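Skosilow: clothes folding and drinks shelf pictures

Hello, and thank you for taking an interest in Skosilow. We put this collection together for anyone who likes looking closely at everyday jobs, in our case laying out and folding clothes on a table, with a shop shelf full of drinks close by. Please do read to the end before downloading, as a few things have caught people out.

What is in it

There are 1374 pictures in the set, sorted into 64 folders. Each folder covers one sitting at the table, and a sitting may have plenty of pictures or only a handful, depending on how long we kept going and whether the kettle had been put on. The clothes are mostly T-shirts, with a few tea towels and pillowcases that Felista Sang brought from home when we got tired of T-shirts (she would like it known that they were all ironed when they left her house).

Of the whole set, 1100 pictures have a short written note to go with them, saying what the garment is and how far along the folding has got. The notes are in a plain text file called notes.txt inside each folder, one line per picture.

How the notes were written

Victor Muli wrote the first batch and Felista went over them with a pencil. We settled on a few words and have tried hard to stick to them. "Spread" means the garment is open on the table, creases and all. "Half" means one fold has been made, whichever way it goes. "Done" means it is the size we would put in a drawer. Sleeves get their own mention if they are sticking out, and in the early folders they very often are.

For the drinks shelves we kept to colours and caps and left the brand names out of the notes. Shelves are described left to right, top to bottom, as you would read a page.

A pair from the Bakilana folder

A light purple T-shirt spread on the white table, then the bottles on their shelves:
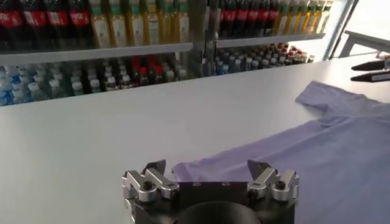
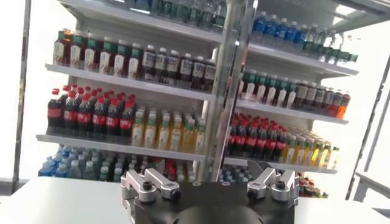
Known muddles

Nearly 300 notes say "lilac" where others say "light purple". We mean the same colour by both, and will tidy this up when we can. The Dedow and Unero folders had their notes swapped in the January copy, so please use the newer one, dated 22 May 2025.

Questions and corrections are very welcome, and Victor reads all of them, usually in the evening.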